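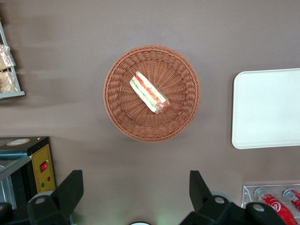

What does Briltora do?
Briltora is the task planner that sits between an order and the arm controller. It takes a goal such as "sandwich on tray", splits it into pick, move and place steps, and sends each step to the controller with a target pose and a grip width.

Which controllers does it work with?
The Braladley and Roman drivers are supported. Both use the same step format, so a plan written for one can be run on the other after the arm profile is changed. Grosico sites should use the Roman driver.

How often does it replan?
After every completed step, and again if the target moves by more than 8 mm between two camera readings. The threshold is set by replan_distance in the planner file.

Why does the grasp step fail on wrapped food?
Clear plastic wrap gives bright reflections, and the depth values near them are often missing. Set fill_gaps to on and take the grasp point from the colour mask. If the score is still low, allow 2 viewpoints per item. This adds roughly 100 ms to each pick.

Can it pick from a woven basket?
Basket picking is supported from version 8. Load the basket as an open container with sloping walls. If it is loaded as a flat surface, the collision check ignores the rim and the fingers may be sent through it. The approach should be straight down, with the fingers lined up across the narrow side of the item.

The planner reports "no free placement" but the tray is empty. What is wrong?
The usual cause is a tray that runs past the edge of the wrist view. The planner only places on surface it has mapped. Add a look step before the place step, or raise the viewing pose.

Can I edit a plan while it is running?
Steps still in the queue can be edited. The current step is locked until it finishes or is stopped.

Where are the logs?
In the runs folder, one file per plan. Failed steps are marked F and include the last target pose. The log format changed in March; older files need the convert tool before they will open in the viewer.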